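4. Vokley wrist camera kit: trial in a shared lab

The Vokley kit is sold as an add-on for arms that already have a hand or gripper fitted. Camera, bracket, cable, and a year of the annotation service. We took one on trial from January, mainly to see if the view it gives is any use in a crowded room and not just on the clean bench in the sales sheet. Three stills from one run are given in Figure 3. All are as recorded — no cropping, no rotation.

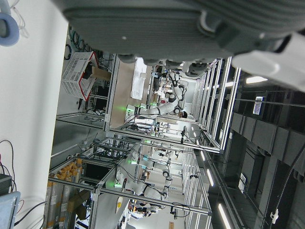
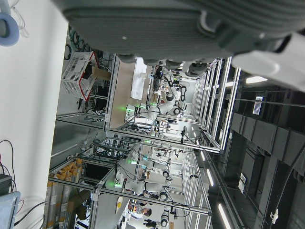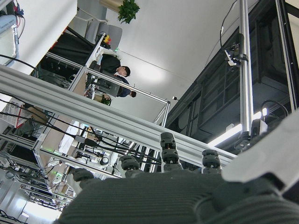 Figure 3. Wrist-level views recorded in the lab, with workcells and equipment in the background. The first two are tilted sideways, floor to the left. The third shows the fingers of the hand.

4.1 What the view gives you

Mixed. The hardware takes up a good part of each still, which the maker says is intended, so the hand can be tracked against the task. Fine for close work. Less good if you want the room as well. In the first two the housing runs along the top, and the neighbouring cells with their white arms have to share what is left. In the third the palm sits at the bottom and the fingers stand up against an aluminium beam, joints clear enough to label by hand.

Ceiling lights are the main nuisance. Strips show up in all three, and anything pale near them is at risk. The floor at bottom left of the third still is close to pure white. Auto exposure was left at the factory setting for the whole trial; Ertürk tried the manual setting afterwards on a different arm and prefered it, but we have no matched runs so it is left out of the tables.

Orientation is a smaller point. The kit stores images the way the sensor sits. A buyer who wants upright pictures has to turn them in their own code, and the manual gives this one line near the back. Should be a tick box.

4.2 Annotation service

We sent 1,000 stills, split by the maker's own upload tool. 900 came back with labels inside the promised time, the other 100 were returned as "unclear background". No charge for those, to be fair. Yalçınkaya went through the rejects and thought 317 was the right number, not 100 — meaning that a good many of the accepted ones should have been sent back too. Most of the doubtful labels were for arms in other cells, seen through frames and cables. Where two arms overlap the service tends to join them into one long one. People partly behind frame bars were missed more often than people in the open.

Labels for the hand itself were good. Finger tips, joints, palm edge all usable with little fixing. Small items on far benches were mostly just called "equipment", and we would of liked at least a box per item.

4.3 Compared with the Tavitz unit

The Tavitz camera (Section 3) is dearer and heavier, and comes with no service at all. It does turn its own images, and the bracket holds better. The Vokley bracket needed tightening twice. We did not test either at full arm speed.

For groups with their own labelling set up the Tavitz is still the safer buy. For a small group wanting hand labels quickly, and not much bothered about the background, the Vokley kit is worth the money. The Patthorpe reseller quoted us a lower price for the camera without the service, valid to 3/7/25, and we have not checked if that has been extended.

4.4 Limits of this trial

One room, one kit, one set of lights. The service may well have been updated since our upload, the maker does not publish version numbers. Akyol software was used for all replay and we can't rule out that its resizing step softened some of the far detail. Raw files are kept and can be re-run if the settings change.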